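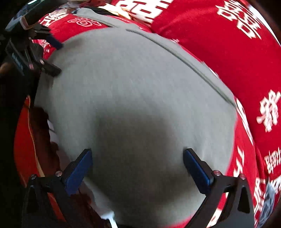 Does counting sheep really send you to sleep?

Everybody has been told to do it. You can't sleep, so a grown-up puts their head round the door and says, "Try counting sheep." You shut your eyes, a sheep jumps over a gate, then another one, and by the time you get to 21 you are bored and cross and still awake.

So who says it works? That is always a good question to ask when lots of people repeat the same thing. Very often the answer is that somebody heard it from somebody else.

Where did the idea come from?

You may read that shepherds invented it. The story goes that they had to count their flock every night before bed, and all that counting made them drowsy. It's a nice story. But think about it for a minute. A shepherd who fell asleep halfway through the flock would be a pretty bad shepherd. And people who had been walking up and down hills since dawn were probably tired already, sheep or no sheep.

We do know that shepherds in parts of northern England had their own counting words, such as yan, tan, tethera. We don't know that those words ever sent anyone to sleep. When a book says "it is thought that", look to see if it tells you who thought it.

What happens when you fall asleep?

Your brain doesn't switch off like a lamp. It slows down bit by bit. Your breathing gets steadier, your muscles go loose and your body cools down a little. Sometimes your leg gives a sudden kick just as you drop off. Lots of people get that and it's nothing to worry about.

You can't make all this happen by trying hard. Trying hard is a wide-awake sort of thing to do, and that may be the trouble with sheep. Some people find that counting is so dull they give up and get up. Others say it keeps worries out of their head. Both lots could be right about themselves.

What about warm milk, cheese and special pillows?

Warm milk: some people swear by it. There is a substance in milk that the body uses in making sleep chemicals, but there isn't much of it in one mug. Perhaps it's just pleasant to sit quietly with a warm drink.

Cheese: it is supposed to give you nightmares. If you eat cheese on Monday and have a bad dream, you remember the cheese. If you eat toast and have a bad dream, do you blame the toast?

Pillows: an advert may say that a pillow gives you "deeper sleep". Deeper than what? Who measured it? A comfy pillow is a good thing, but a dear one can't promise you anything.

Test it yourself

Keep a sleep diary for 16 nights. Count sheep on eight of them and just lie quietly on the other eight. Toss a coin to decide which comes first, then swap each night. In the morning, write down how long you think it took to nod off.

There is a snag. You were asleep, or nearly, so you're guessing! And one person's diary can't tell us about everybody.

Words to know

Drowsy: nearly asleep
Evidence: facts that help show if something is true

Last updated Dec 2, 2011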